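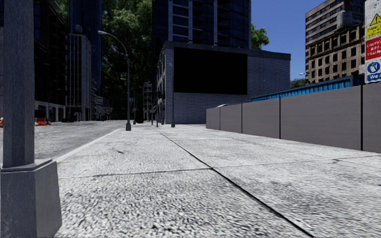
Put a delivery robot on a real sidewalk before you've tried it on a fake one and you'll spend your summer apologizing to pedestrians, Priya Crenshaw told me the first week we had the Holloway blocks running. I wrote it on a sticky note and it's been on my monitor ever since, so it seemed only fair to give her the first line of this release.

Ukeneo Releases Holloway, a Simulated City District for Sidewalk Robots

Wed 28 July

I'm Myrtle Rosenthal, I run the product side at Ukeneo, and I've been waiting a long time to type this: Holloway is out! As of this morning anybody building a sidewalk robot can download it, open it on an ordinary workstation with a decent graphics card, and start driving.

Holloway is a downtown district, built from the pavement up for machines that travel at walking height. There are plenty of good driving simulators around and we use a couple of them ourselves, but they were made for cars, and you can tell as soon as you pull off the road. The sidewalk tends to be a flat gray ribbon with nothing going on. Ours has coarse concrete slabs with joints running across them, a few stains, curbs at the edge of the asphalt, lamp posts and trees. It has a stretch of construction hoarding with warning signs on it too (I'm fonder of that fence than I should be), with a brick building further on and glass towers going up behind.

We fussed over the light as well. Late sun on pale concrete has fooled more obstacle detectors than I can count, and so has the shade under a big leafy tree. In Holloway you set the time of day with a slider, or you hand it a script and let it run through the whole afternoon while you go get lunch.

What you get in the box (there's no box)

The full release covers 13 city blocks. Every block comes in a quiet version and a busy version, and there are 300 ready-made test routes, from a straight run to the corner and back up to some truly mean ones where the walkway gets squeezed between a work site and the road. You can move the street furniture yourself, or let the software shuffle it overnight so your robot doesn't just memorize the place. Ours did that in the first month. It was very good at one particular corner and hopeless everywhere else.

Camera, depth and lidar outputs are all in there, along with labels for every surface, and you can export a run as plain files if your team would rather work in its own tools. We've written connectors for the usual robot software, and there's a simple scripting window for people like me who haven't touched code in years.

Dernero, our scoring tool, comes with it. You send your robot down a route and Dernero tells you where it hesitated, how close it came to a post, and how long it took to make up its mind at a curb. The reports are in everyday language with a map on the first page. I pushed hard for that map!

Who's been using it

Sestier has had the early version on its desks all spring and has been wonderfully blunt with us. They wanted narrower gaps between obstacles, so now you can set those. They wanted signs that could be partly hidden behind other things, and we did that as well. They also asked for snow, which isn't ready. It's coming, and I'm not going to give you a date and then have to write another one of these to take it back.

Other things that aren't in this release: rain puddles that reflect properly, dogs, and indoor lobbies. Lobbies are next on the list.

Price and how to get it

A single seat is $100 a month, and you can cancel whenever you like. Teams get 20 percent off for a full year paid up front. Schools and student clubs pay nothing at all for the first block, with no time limit on it, and if you teach a robotics class and want more than one block, write and tell me what you're up to. I do read those.

Priya is hosting a live walk-through online later in July and will be taking route requests from whoever shows up, so bring her something nasty. Sign-up is on the Ukeneo site under Holloway, next to the download button.

Press contact: Myrtle Rosenthal, Ukeneo. Review copies, more stills and short clips of test runs are available on request, and I'm happy to get on a call.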